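How Does a Robot Learn to Hold On?

Put your hand around a door handle, or a broom, or the long rail on the side of a bed. Easy, right? Your fingers just know what to do. A robot's fingers have to be taught, and at Sunby we get to do a lot of the teaching inside a computer, in a pretend house with wallpaper and a wooden floor.
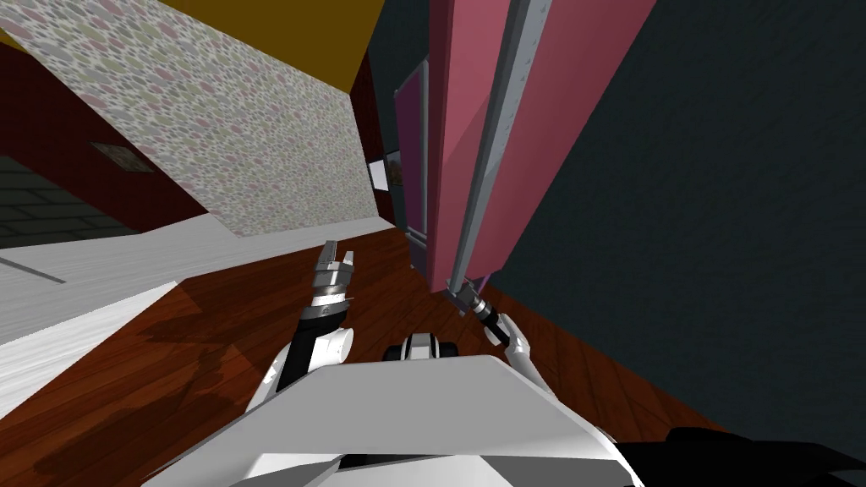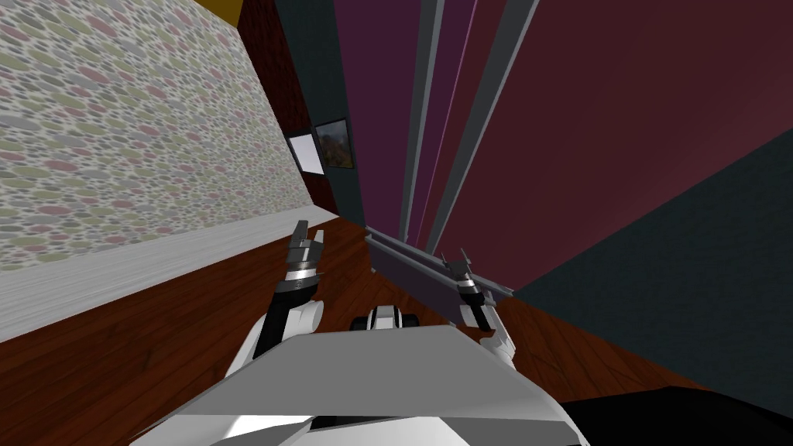
Two views from the pretend house, with the long gray bar on the right in both.

By Kwadwo Sowah
Robot tester and children's writer, Sunby

A robot's hand is called a gripper. Our robot, Pop, has one on each arm, and for this job only the right one goes to work on the bar while the left one waits its turn (which must be a little dull for it!).

My friend Sebastian Dobre and I wanted to compare two controllers. A controller is the set of rules that tells an arm where to go and how hard to squeeze. The first one is called Bukton, and it moves slowly and carefully. The second is Zetstead, and it likes to hurry. We gave each of them 40 tries at taking hold of a bar, starting from a slightly different spot every time, and then we sat down with a big pot of tea and looked at the scores.

Bukton missed 8 times and Zetstead missed 9, so they were very nearly tied! Next we want to try them with wider fingers, and after that with a bar that's a bit more slippery.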